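Occlusion-ordered grasping

Occlusion-ordered grasping is a method in robot manipulation for deciding which of several objects on a table a robot arm should pick up first. It ranks objects by how much each one hides the others from the robot's own camera, and removes the worst offenders before trying for anything behind them. The method was described by Lwazi Pretorius and Xiuying Ren at the Solia laboratory and is used mainly in table-clearing and sorting tasks.
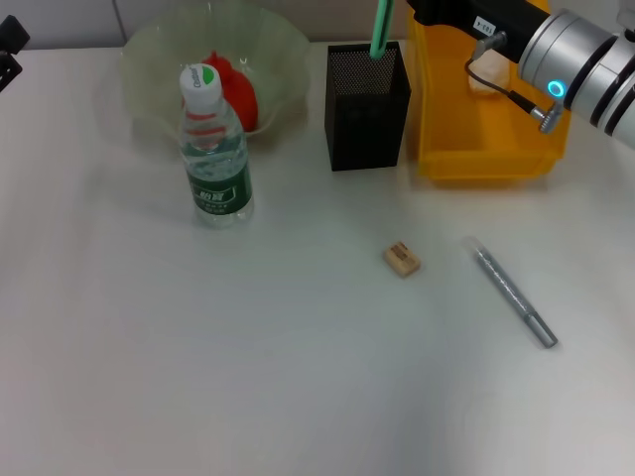

The order in which objects are picked has a large effect on how often a table-clearing task succeeds. A planner that goes for the nearest object, or for the one it recognizes with the most confidence, will often reach past something tall and knock it over. Earlier systems dealt with this by moving the camera to get a second view. That works, but it takes time, and on robots whose camera is fixed to the head it may mean moving the whole upper body.

Background

Work on picking order goes back at least to 2001, when planners for bin picking began to treat a pile of parts as a graph, with an edge from each part to the parts lying on it. Those graphs recorded contact and support only. Two objects standing apart on a table have no edge between them, even if one blocks the camera's view of the other. Pretorius and Ren added a second kind of edge for this case, called a view edge.

Method

The method runs in three stages. A segmentation network first outlines each object in a single color image. Depth values are then used to decide, for each pair of neighboring outlines, which object is in front. Finally, each object gets a score equal to the area of other objects it is thought to hide, and the robot picks the object with the highest score that it can reach safely. After each pick a new image is taken and the scores are worked out again.

Containers are handled separately. A bowl, tray or pen holder is marked as fixed, so it can hide things but is never chosen for picking. Objects already inside a container are left where they are unless the task says otherwise.

Clear materials are the main difficulty. A plastic bottle lets the camera see part of what stands behind it, and depth sensors often return the distance to the background instead of the distance to the bottle. The published version treats any outline labeled as a bottle or drinking glass as solid, whatever the depth reading says. Makis Economou later replaced this rule with a small network that estimates depth for clear objects – a change that made the method slower but removed the need for a list of labels.

Results

The original tests used 185 table layouts made up of household and office items, including water bottles, pens and erasers. Each layout was run once with the new ordering and once with a nearest-first planner. The new ordering cleared 97 layouts without an object being tipped over or dropped. The nearest-first planner did worse overall, although it was faster on layouts where the objects were spread out and little was hidden.

A second set of tests, carried out in August by Jytte Norðdahl at Harkow, recorded 977 single picks. Most failures came from thin objects lying flat, such as pens, where the gripper closed above the object or pushed it away. Norðdahl noted that these failures had little to do with ordering and would probably occur under any planner using the same gripper.

Limitations

The score takes no account of weight or stability, so a full bottle and an empty one are treated alike. It also assumes that the robot's arm is outside the camera's view or has been masked out of the image. Where the arm hangs over part of the table, objects beneath it may be scored too low or missed. Hjalti Hauksdóttir has proposed keeping a record of earlier images to fill in such areas.

See also

Bin picking
Grasp planning
Amodal segmentation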